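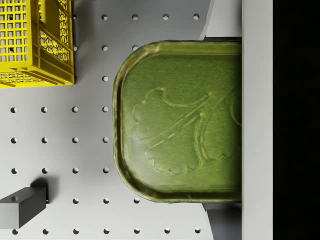
Figure 3. Vue de dessus de l'environnement simulé : caisse jaune, plateau vert olive et plan de travail perforé.

4.2 Collecte des démonstrations par téléopération

Les démonstrations ont été enregistrées dans le simulateur Grerano, avec le poste de commande à distance Terkberg. L'opérateur tient une poignée à six degrés de liberté dont les déplacements sont transmis au bras simulé avec un facteur d'échelle fixe. L'ouverture de la pince est réglée par une gâchette analogique. Un second mode, dans lequel le robot réel est guidé à la main et la trajectoire rejouée ensuite en simulation, a servi de point de comparaison ; il est traité en 4.4.

La tâche consiste à saisir le plateau par un bord, à le soulever, puis à le déposer dans la caisse. Le plateau (figure 3) est un objet large, à coins arrondis et à rebord relevé, dont le fond porte un motif végétal en relief. Nous l'avons retenu parce que le rebord limite les prises possibles et que l'objet, saisi loin de son centre, tend à pivoter entre les doigts. La caisse garde la même position dans tous les épisodes. La pose initiale du plateau est tirée au hasard dans une zone définie à l'avance, en translation comme en rotation.

Trois opérateurs ont participé à la collecte. Deux avaient déjà utilisé le poste Terkberg, le troisième a suivi une séance de prise en main de 10 essais, exclus du jeu de données. Chaque opérateur disposait de la vue de dessus et d'une vue latérale, sans retour d'effort. La consigne portait uniquement sur l'état final ; le choix du point de saisie restait libre. Un épisode était interrompu si le plateau quittait la zone de travail ou si l'opérateur demandait une remise à zéro.

Nous avons conservé 617 démonstrations après filtrage. Les épisodes contenant une pause prolongée ont été gardés, mais les segments immobiles ont été supprimés avant l'apprentissage. Ce choix diffère de celui de Vidal et Figueroa, qui écartent l'épisode entier. Sur notre tâche, les pauses surviennent surtout avant la fermeture de la pince, au moment où l'opérateur corrige l'alignement avec le rebord, et les écarter reviendrait à perdre une bonne part des saisies difficiles.

Les commandes et les images ont été synchronisées à 10 Hz. Pour chaque pas de temps, nous stockons la pose de l'effecteur, l'ouverture de la pince et les deux vues. La pose exacte du plateau, connue du simulateur, sert à l'évaluation et n'est pas fournie à la politique.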